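Fri 21 December

Breakfast in a small apartment

When I moved to Prambridge in September, I had two suitcases and a very clear idea about breakfast. I would wake up early, sit down, and eat like my grandmother did, with a cloth on the table and the radio on low. For the first weeks I ate standing, with my coat already on, and the bus left without me anyway.

I want to write today about how this changed, as some readers asked me after my last post on moving costs. It is a small subject, but I think about it every day.

The first thing was the coffee. In my old city I bought it from the place under my office and I never made it myself. Then I did the calculation on a Sunday evening, and I had spent 196 dollars on coffee in one season. I was a little ashamed. So I bought a bag of Mendonça, the dark one, and a simple filter, and I began to learn. My first coffee was like water from a flower vase. The second was so strong that I cleaned the whole kitchen before eight.

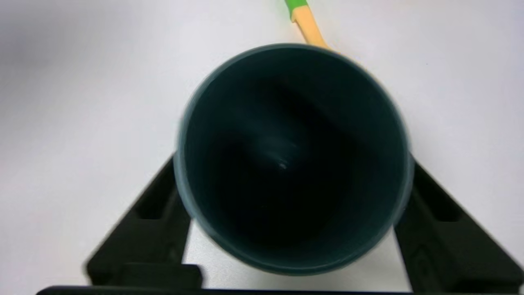
Now I use one spoon more than the bag says, and I wait until the kettle has been quiet for a while before I pour. I know that people have scales and thermometers for this. I had a scale too, a cheap Oketti, but it turned itself off in the middle of the pouring and I gave it to my neighbor, who uses it for letters.

The second thing was the bread, and this was harder. The bread in the supermarket here is very soft and a bit sweet, and I could not get used to it. There is a bakery called Kimitz on the hill behind the station, a walk of 19 minutes from my door. They open at seven, and on Saturdays there is a line already before that. Their plain rolls are what I dreamed about in October, and I buy 5 of them each time and freeze the ones I will not eat the same day.

To heat a frozen roll, I wet my hand under the tap, pass it over the crust, and put it in the oven while the coffee is going through. I tried the microwave once. Please don't.
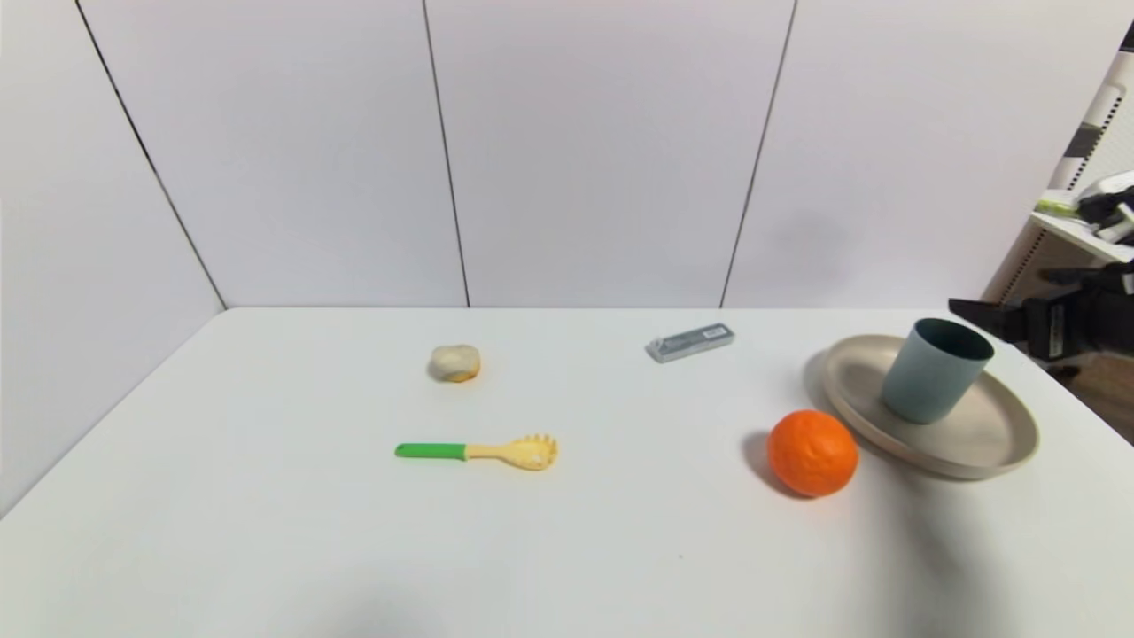
A plain roll needs only butter.

I tried also to bake at home. The recipe asked for 800 grams of flour, which is a lot of dough for a person with one bowl. It rose over the side during the night and glued the bowl to the towel. The bread was eatable, I would say, but I will leave this work to the hill.

The third thing was the time, and here I have no clever method. I put out the plate and the knife in the evening, before I brush my teeth. In the morning I am too sleepy to decide anything, so I sit down where the plate is. The phone stays in the hallway - this rule I break on weekends.

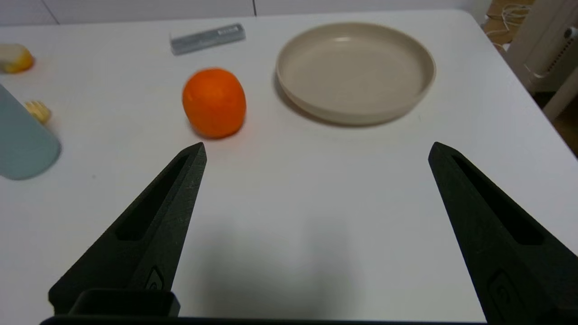
White table, with an orange and a plate.

I still don't have the cloth. My grandmother's was blue with small lemons, and I have looked in the shops here, but they are all too long for my table or made of plastic. If you know where to find one, write me in the comments. Next time I will answer the questions about the deposit and the heating bill, I promise.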